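Murico Outdoor Ground Unit: Set-up and Operator Guide
Section 5. Street running and good practice

Before you let the Murico loose on a public road, please make yourself a cup of tea and read this section all the way through. A quiet residential street can look like the easiest place in the world to run a small robot, and quite often it is, but it asks for a bit more patience than a yard or a car park does.

5.1 Walking the route

1. Walk the whole route on foot first, there and back, with the unit switched off.
2. Note every kerb, gutter and rough bit of concrete on your Prevent checklist (form 307).
3. Mark any parked vehicle as a place to slow down, even if you think you know whose it is and when they leave for work.

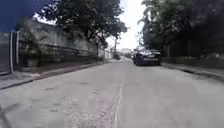
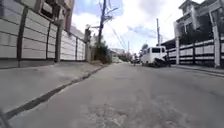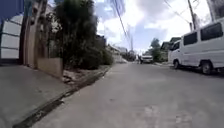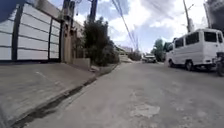 Worn concrete and parked vehicles, on a street in Mornovdale.

5.2 Setting off

4. Place the unit on level ground, well clear of any open gutter, and wait for the steady green light.
5. Set the speed limit to level 3 or lower. The higher levels are for closed sites only, tempting as they are!
6. Stay within 9 metres of the unit, with the stop control in your hand (not in your pocket, please).

Caution: Stop the unit at once if a person steps out, a gate begins to open or a vehicle starts to move. Let them go first, every time.

Note: The standard battery is rated at 3000 mAh. Turn for home when the gauge shows half.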